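3 min read

Most arguments about automation at work are arguments about headcount. I think that is the wrong unit. At Stullwood, where I have worked on the kitchen handling line for 8 years, headcount has not moved since the Branell project began. What changed is what the job consists of, and how it is paid has not caught up.

The old job was handling cookware and tableware by hand. The new one is handling it through a pair of hand-held grippers, so that the motion can be recorded and later used to train an arm. A pan that takes one second to shift with the fingers takes longer through two jaws, and the wrist does work the fingers used to do.

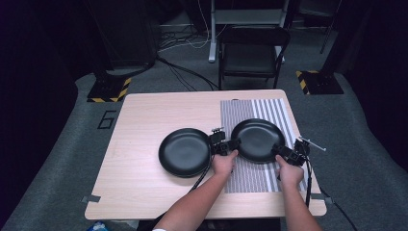
A shift target of 101 accepted recordings was set by Gisler, the contractor, before anyone on the floor had used the tools. Accepted is the word that matters. A dropped item or a late grasp is rejected, and the operator repeats it on the same clock. Last November our table logged 1,022 attempts, and the rejected ones earned nothing toward the bonus.

Management describes this as unskilled demonstration. I disagree. A good operator decides where to close on a rim, how square to hold the pads, and when to let the object settle before lifting. Those decisions are the product. Nandex, which buys the recordings, is paying for judgment that Stullwood still lists at the handling grade.

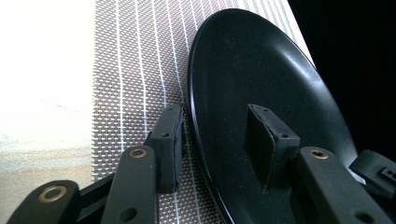
Thin round items are the slow ones, and the rate sheet treats them the same as everything else. A weighting by object type would take an afternoon to write. So would a rule that attempts count, with rejections tracked separately as a quality figure.

I have no objection to the arm. Some of this work is dull and hard on the shoulders, and I would hand it over. My objection is to the interval before that, when people do the slower version of a task for the old wage and teach the replacement at the same time. The present agreement runs for 5 more months. The grade should be reopened before it ends, with operators in the room when the targets are set.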